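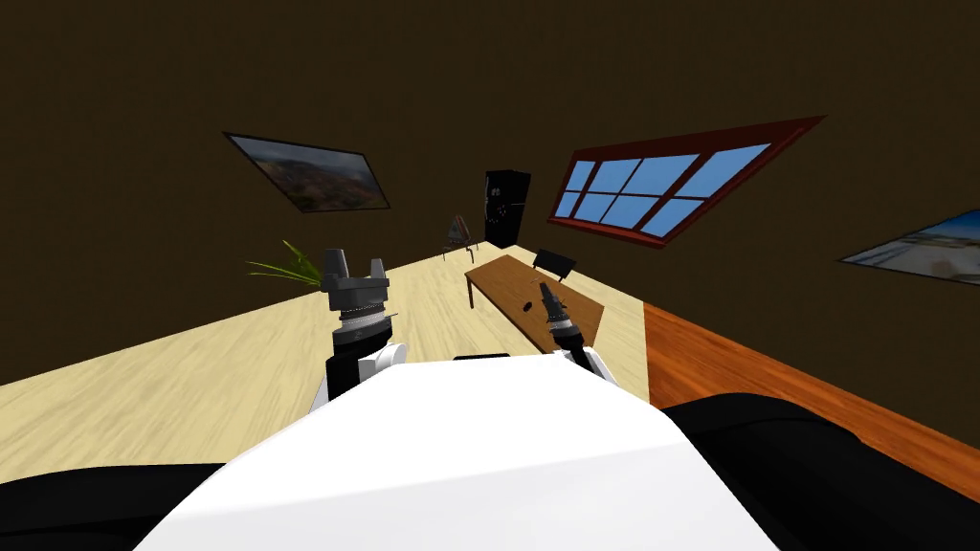

Two-armed robot at the low table in a simulated living room.

Review: the Nesau Good Practice Kit for home robot simulation
Posted 2023-05-30

I have wanted something like this for years, so let me get the gushing out of the way early: the Nesau kit is the first set of rules for simulated household robots that I've read from start to finish and then gone back to with a pencil. It's a rulebook (41 rules in the current edition), a set of ready-made rooms and a checking tool that goes through your recordings and tells you which rules you've broken. I broke plenty.

I should say where I'm coming from. I run two-armed tabletop tasks in simulation, mostly picking small things up off furniture and putting them down somewhere sensible, and before this I worked from a homemade checklist that had grown a new line every time something went wrong. It was a mess. Half the lines contradicted the other half, and one just said "check the wrist again". I loved it and I've now deleted it.

What you get

The rulebook is split into four parts: the room, the robot, the run and the record. The rules are short, mostly a sentence or two, with a longer note underneath for anyone who wants the thinking. They're marked "must" or "should", and whoever did the sorting was strict about it. Only 11 are musts. I can't tell you how refreshing that is after reading guidance where every last thing is compulsory and so gets ignored.

The musts are the ones you'd hope for. Both grippers open and empty at the start of a run. A speed limit that applies to the whole arm and is checked at the elbow as well as the fingertips. A stop command that works from any state, tested before the first run of the session. Failed runs kept and labelled, never quietly binned. That last one stung a bit, because I've been a quiet binner in my time.

The rooms are good fun too. I spent most of my fortnight in the living room, with its long wooden table, a plant, a tall black fridge and windows with flat blue behind the glass. Nothing in there is fancy, and for this sort of work I'd much prefer that to a showroom. There's enough furniture to get in the way of a careless arm, and the small objects really are small, so a sloppy approach gets found out fast.

The rule I'd frame and hang on the wall

It's in the second part, and it says that the arm which isn't working must be parked in a stated pose, written down before the run begins. So simple! With two arms it's terribly easy to think only about the one doing the reaching, and the other one ends up wherever the last run left it. I had never written down a parking pose in my life. I chose one with the gripper pointing up and well away from the table, put it in the settings file, and my collisions between the two arms dropped to none for the rest of the fortnight.

The note underneath is worth reading as well. It asks you to park the arm where it blocks as little of the view as possible, and to say so in the record if it does cover part of the room. I'd always treated that as a matter of taste.

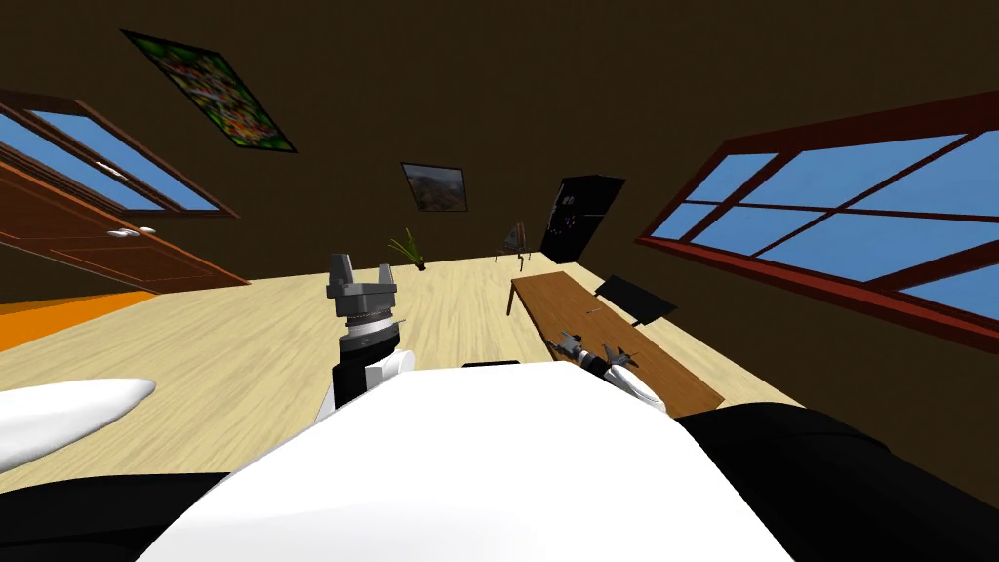 Do simulated runs need the same speed limits as a real robot? The kit says they should use the limits of the real machine you mean to move to, and that any faster run must be labelled as such in the record.

How the checker gets on

I fed it 478 recorded runs, a mixture of new ones and old ones I half remembered. It took 30 minutes on my desktop, which is neither new nor quick, and the report was easy to follow: a list of rules, a list of runs that broke them and a link to the moment it happened. Most of my failures were in the record section. Missing settings, no note of which version of the room I'd used, a couple of runs with no outcome at all. Dull stuff, and exactly what makes old recordings useless a year later.

It also caught one thing I'd never have spotted. In a batch of older runs the gripper was closing on the object a touch before the arm had stopped moving. The runs all counted as successes, so I'd never looked twice. The rulebook has a "should" on this (come to rest, then close), and once I'd added a short pause the grasps looked much tidier.

I compared it with Tirnar, which I used last September. Tirnar has the prettier report and a better search box, but its rules are written for single arms on a workbench and it shows as soon as you add a second arm or a sofa. If your work is all on a bench, it's still a decent choice. For anything that looks like a home I'd go with Nesau every time.

Niggles

The index is poor. "Gripper" is listed under E for "end tool", and I only found it by accident.

The rules on lighting are thin, just two of them, and both are about brightness. I'd like something on glossy surfaces and reflections.

The checker can't yet read recordings in the Matić format without converting them first, and the converter drops your run notes unless you tick a box on the second page. Tick the box.

The printed edition comes from a small press in Grullville and is ring-bound, so it lies flat next to the keyboard. Lovely thing. The cover picks up every fingerprint going, and mine already looks ten years old.

Who it's for

Anyone running household tasks in simulation with more than one person touching the recordings, I'd say, and anyone on their own who suspects their future self of being a bit forgetful. Students would get on well with it, as the language is plain and the long notes can be skipped. If you already have a full written procedure you're happy with, borrow a copy and read the second part at least.

I've moved all my current work over and I'm going back through the old recordings a batch at a time, filling in the missing notes where I can. The next edition is meant to have a section on drawers and doors. I've already cleared the shelf space for it.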